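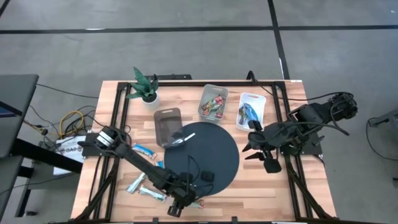 Tag der offenen Tür bei Grenel, Standort Clindstead – kurz aufgeschrieben, bevor ich alles wieder vergesse. Bin um 11 Uhr rein, da war die Schlange am Eingang schon lang. Garderobe voll, Jacke also über dem Arm den ganzen Vormittag.

Grenel macht Sortiment und Verpackung für Snacks, Riegel, Kleinkram. Wer Automaten befüllt, kennt die Kartons. Rundgang in Gruppen zu 20 Leuten, unsere war etwas kleiner. Erst Lager, dann Packhalle, dann der Raum mit den Sortiertischen. Lager: hoch, kalt, laut. 300 Palettenplätze, wurde zweimal gesagt. Packhalle nur hinter der Scheibe, schade, man hat kaum was gesehen.

Die Sortiertische waren für mich das Beste. Heller Holztisch aus verleimten Streifen, mal beige, mal rötlich, richtig schön eigentlich. Darauf offene Kunststoffkisten mit Griffloch, in der einen rote, grüne und silberne Packungen durcheinander, in der weißen nebenan die blauen. Dritte Kiste dunkler, keine Snacks drin. In der Mitte eine große runde schwarze Matte. Und hinten links eine Topfpflanze im weißen Topf, breite grüne Blätter, die über die Schiene hängen. Hab nach der Sorte gefragt, wusste keiner.

Prinzip Sortieren: pro Kiste eine Linie, gemischte Rückläufer kommen zuerst in die Sammelkiste und werden dann verteilt. Farbe hilft, reicht aber nicht, es gibt wohl zwei Blautöne für verschiedene Sorten. Leere Kisten bleiben am Platz stehen, damit man nicht laufen muss. Klingt banal, bei uns im Vereinsheim liegt alles in einem Karton, werd das mal vorschlagen.

Danach Verkostung. Kekana ist die neue Linie, Nussriegel, zu süß für mich. Musov (die salzigen) viel besser, gleich drei Tüten mitgenommen. Im Werksverkauf 18 Euro für den Mischkarton – geht so. Kartenzahlung ging nicht, also nochmal raus zum Automaten und wieder anstehn.

Parken: Wiese hinter Halle 2, bei Regen eher nichts. Kaffee gabs umsonst, Kuchen war mittags weg. Toiletten nur im Verwaltungsbau, Ausschilderung naja. Mit Kindern machbar, im Lager bekommen alle Warnwesten, auch in kleinen Größen. Rundgang dauert knapp eine Stunde, feste Schue anziehen. Nächster Termin soll im Mai sein, Anmeldung an der Pforte.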